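Section 4: Setting Up Your Masholm Label Printer for the First Time

Good news - this is the fun part! Once the Masholm is set up you'll be printing labels for everything you own, and the whole job fits easily into a coffee break. Have the power cord, one roll of labels and your Wi-Fi password within reach before you start.

4.1 Loading the roll

1. Set the printer on a flat, steady surface with the back facing away from you.
2. Press both side tabs and lift the lid until it clicks.
3. Slide the roll onto the spindle with the labels feeding from underneath.
4. Pull the first 2 inches of paper through the slot and close the lid. Push down on both corners (one corner feels shut before it really is!).
5. Plug in the cord and hold the power button until the screen lights up.

Note: Moffat rolls and Larier rolls both fit. Larier rolls have a wider core, so snap the gray adapter ring onto the spindle first.

CAUTION: The print head gets hot during long jobs. Let it cool for 11 minutes before you open the lid to clean it.

4.2 Connecting to Wi-Fi

1. On the printer screen, choose Menu, then Network, then Find.
2. Pick your network from the list and type in the password. Capital letters are on the second page of the keyboard.
3. Wait for the word READY. On a busy network this can take a while, so go ahead and plan your first label!

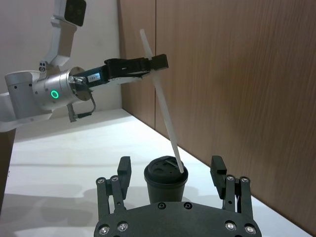
4. Install the Werard app on your phone or computer, open it and tap Add Printer. Your Masholm shows up under its serial number, and you can give it any name you like.

If the printer doesn't show up, check that your phone is on the same network. Code 243 on the screen means the password was wrong - go back to step 2 and type it again.

4.3 Your first label

1. In the app, tap New and choose a size. Small is great for jars, folders and cables.
2. Type your text. A label holds up to 176 characters, but big letters are so much nicer to read from across a room.
3. Tap Preview, then Print.
4. Tear the label upward against the metal edge, starting from the left.

Faint print? Go to Menu, then Darkness, and raise it one step at a time. Crooked print usually means the roll guides are too loose, so slide them in until they just touch the paper.

Tip from Dagim Kumsa, who tested this guide: save your favorite layout as a template right away. Tap the star next to Preview and it will be waiting for you on the home screen.

For cleaning and spare parts, go to Section 5.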